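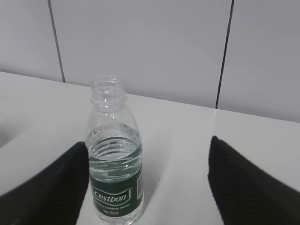
Section 6. Pouring Water Without Making a Lake

Dralau tables are flat, level and white. Water likes all of this and will travel to your paperwork.

1. Take the cap off the bottle and put it somewhere you will remember. Good luck.
2. Stand the bottle upright. Hold it by the ribbed part, gently. Thin plastic answers a firm squeeze with a fountain.
3. Set the cup down on its own patch of table, well clear of your elbow.

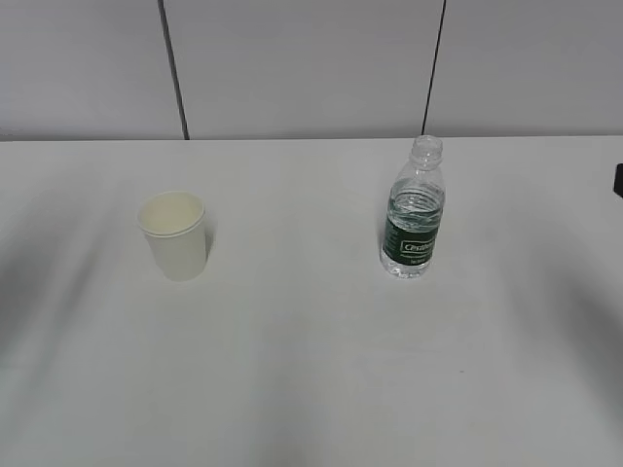
4. Bring the bottle to the cup and tip slowly. Stop well below the rim, even if you are thirsty.

CAUTION: A light cup with nothing in it tips over at a touch. Let the first splash settle before you pour any faster.

NOTE: Fotis Tsoukalas, who wrote the first edition, recommended keeping 2 towels nearby. He had his reasons and a stained copy of the Zurkow manual.

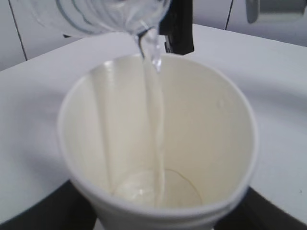
Can I pour from one cup into another?
Go ahead, but keep the lip low over the second cup and tip slower than you would with a bottle. A wide rim gives you a wide choice of places to spill.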